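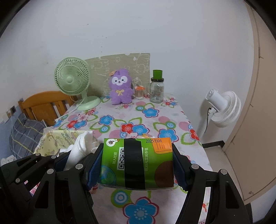 *green packet over the flowery cloth, yellow tub with the tissue behind*

**Re: sorting the spare room table — what do you do with tissues??**

**laryea_loft** wrote:

Right so the table's getting there, cloth is staying on before anyone starts. Question is the tissues. Got a pale yellow tub with little cartoon figures round it, white stuff bunched up inside, and it looks a mess whatever I do. Plus the packets. Do they go in with the loose ones or in a drawer? Have 20 minutes before school run, go.

**mopandbucket75** wrote:

Drawer. Always the drawer. Open tub on a table just collects dust and crumbs.

**Kobina Addo** wrote:

Disagree — if it's in a drawer the kids use their sleeves. Keep the tub out, just fold the stuff before it goes in. Takes two mins. Packets stood on end down one side.

**mopandbucket75** wrote:

Folded tissue in a house with kids, good luck. Mine lasted till tea time.

**fluvska_jen** wrote:

What's the number on the green one, 20251101? Is that a use by or when it was made? I'd use that one up first either way.

**laryea_loft** wrote:

No idea tbh, doesn't say which. There's a QR code and a bit about 30 yuan off in coupons but I'm not scanning it. Came in a big box from my sister in October, wasn't going to say no.

**fluvska_jen** wrote:

Fair. My neighbour reads Chinese, the writing by the code is "join the community" or near enough. So just adverts.

**Kobina Addo** wrote:

Get a Burnska basket with a lid, the small one. £9 in the Dreturbridge shop last time I was in. Fits roughly a week's worth for us.

**mopandbucket75** wrote:

He doesn't need to buy a basket to put a tub in!!

**laryea_loft** wrote:

She, and no, not buying anything, that's the whole point of the clear out. Going with tub out, packets in drawer. Bits of scrunched up tissue in the bin obvs.

**mopandbucket75** wrote:

Sorry! Half a win, I'll take it.

**fluvska_jen** wrote:

Where's the cloth from btw? Love the big flowers, want one for teh kitchen

**laryea_loft** wrote:

Was my mum's, sorry. Got to run, will do the shelves tonight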